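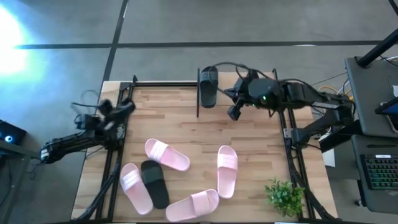 Kinthorpe Community Kitchen Garden
Progress report to Smits, second quarter
15th April

Quick one this time, the full budget sheet comes seperately.

Where we're at: 14 of the 23 raised beds are built and filled. The rest are waiting on soil. First load from Kerumus was mostly clay and we sent it back, second load much better. Credit note recieved, will show in the next sheet.

Water. Tank is in, pump isn't. The council wants a backflow valve on the line before they'll sign off. Plumber booked for May. Until then it's hoses and watering cans, so we've held off on the seedlings and put in broad beans and garlic, which can look after themselves a bit.

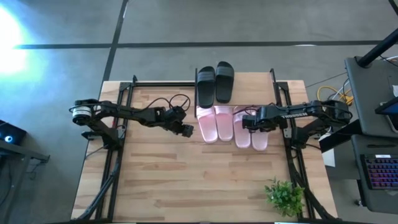
Oranuch Bunnag
Project Coordinator, Kinthorpe Community Kitchen Garden

Cooking sessions: eight run so far, all full. Ketsara's pickling morning had a waiting list so we're doing it again. Boonmee has asked for a second burner. Not in the original budget, would come out of the signage line if you're OK with that. Please let me know either way.

Spending: around $2,000 under at this point, nearly all of it the pump and plumbing not invoiced yet. No real savings there, sorry.

Problems: possums. Netting over the brassica beds is holding, the strawberries are gone. Also the side gate latch, reported to the landlord twice.

Next: valve and pump, last loads of soil, path edging along the north fence, sign-up sheet for the remaining beds. Špela is chasing the insurance renewal and will forward the certificate when she has it.

Still need from you: the updated logo file, and a yes or no on the burner.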